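Speaker notes — "Writing the daily episode recap"
Vignesh Sastry, 2019-06-23

Opening
Say who I am and what I do: recaps for a daily family serial, 236 of them so far. Ask how many in the room watch a show five nights a week. Wait for hands.
Our show is Rollero. The Reisinger family owns a shipping yard, the Cesteros want it, and that has carried the plot since January.

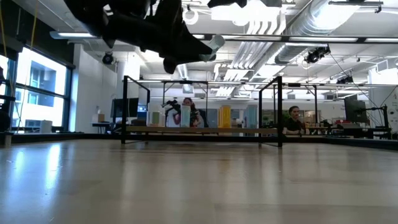
1. What readers want
Most of them missed the episode. They want to know who found out what, and who walked in at the wrong moment.
Read the Rerngate wedding recap aloud, first paragraph only. Point out that the groom's name comes in the first sentence. My early drafts left it until the fourth.
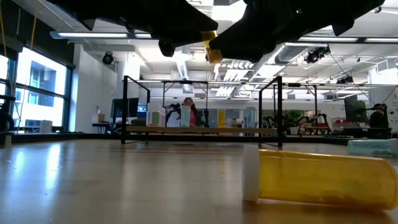
Photo: Vignesh Sastry

2. Working from the broadcast
I take notes by hand, one line per scene. An episode usually gives me seven scenes that matter. Flashbacks get a star so I don't report them as new.
Don't guess at motives. If Mrs. Reisinger hides the letter, write that she hides the letter. The writers may give her a reason next week, and it may be a strange one. 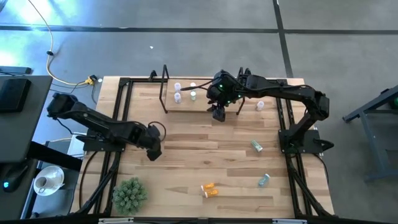
Same goes for deaths. A character who falls off a boat is missing until there is a body, and even then I'd be careful. Pause here — this usually gets a laugh.

3. Spoilers and the precap
The precap goes last, under its own line. The longest complaint thread we ever had ran to almost 2804 comments, all over a precap I put in the headline. Tell the story briefly.
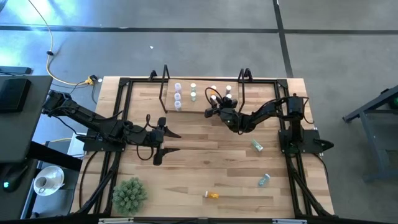 Table with two robot arms, one on each side.

4. Questions
If it's quiet, start with the one about spelling character names. Answer: use the on-screen credits, then stay with it.
Leave the handout by the door. Next speaker needs the microphone.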